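Meet Nel, the Robot Arm That Learns by Practicing

Have you ever tried to pick up a grape with a pair of tongs? If you squeeze too hard, it squishes. If you don't squeeze enough, it rolls off under the fridge! Robots have the very same trouble, and that is why a company called Planus makes a practice kit for them.

The kit is called Nel, and it is made for schools and science clubs. Inside the box you get a robot arm, a camera that goes on the arm, a bag of pretend food and toys, and a program to run it all.

How does it see?

You have two eyes and a brain that has been looking at things since you were born. Nel has a camera. A camera picture is really just a giant pile of numbers, one bunch for every tiny dot. The program hunts through those numbers for shapes and colors it has met before. Long, curved and yellow? Probably a banana. Long, pointy and orange with green on one end? That sounds like a carrot!

How does it learn?

First, a person shows it what to do. You steer the arm to a toy, close the gripper, lift, and put the toy down somewhere new. Then you do it again. And again! The lesson book that comes with the kit asks for 600 tries before the arm has a go by itself, so a whole class should share the job (13 kids taking turns works well).

It helps to mix things up between tries. Turn the carrot the other way. Move the plate. If the toys always stay in one spot, the arm only learns that spot – and then it gets very confused when you shift them.

What is the hardest toy?

Round ones are tricky. A gripper with two flat fingers touches a ball in just two little places, so the ball can pop right out. Leafy toys are tricky too, because the arm has to choose between the leaves and the fat part.
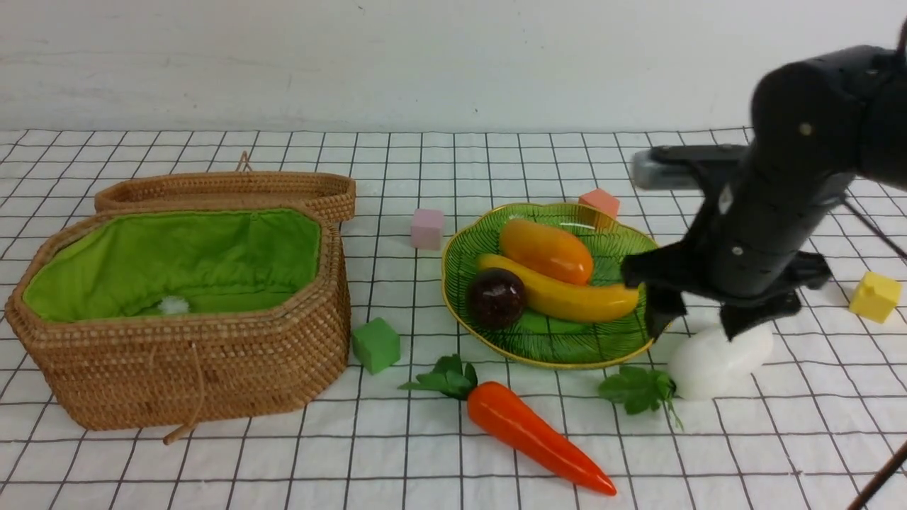 Katsuhiko Tanabe wrote to us that his club kept missing the radish until they told the arm to come down more slowly, and that the banana was easy from the first day.

Slow is a great setting to start with! Keep your own fingers off the table while the arm is moving, and ask a grown-up to show you the stop button before you switch it on.

Try it at home

No robot? Be one! Close one eye, hold a pair of kitchen tongs, and move a few small toys from the table to a plate. Then let a friend give you directions while you keep both eyes shut.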